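Skiltville Clothing Swap Returns in February

The winter swap is back in the hall on Warken Street, with doors open from 10 a.m. Bring up to 13 items, clean and folded. Coats and knitwear go fastest.

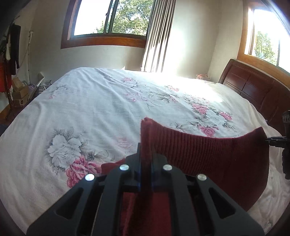

Vol. 6, No. 2

Yolandi Makhubela is taking drop-offs at the side entrance all week until 6 p.m. Please check pockets and tape pairs of shoes together. We can't accept pillows, underwear or anything with a broken zipper.
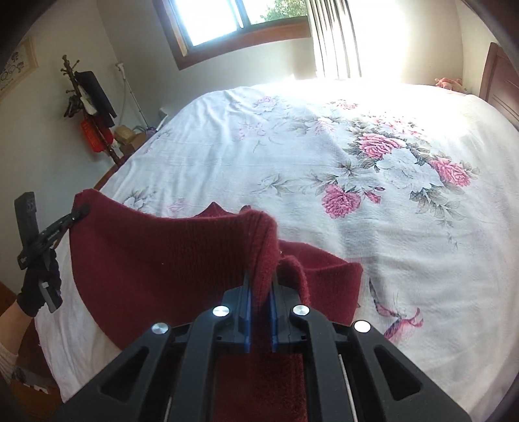

Anything left at closing goes to the Cheng Center, which also needs hangers. Babak Abbasi will drive the van over and could use two people to help load. Call the office if you can lift boxes.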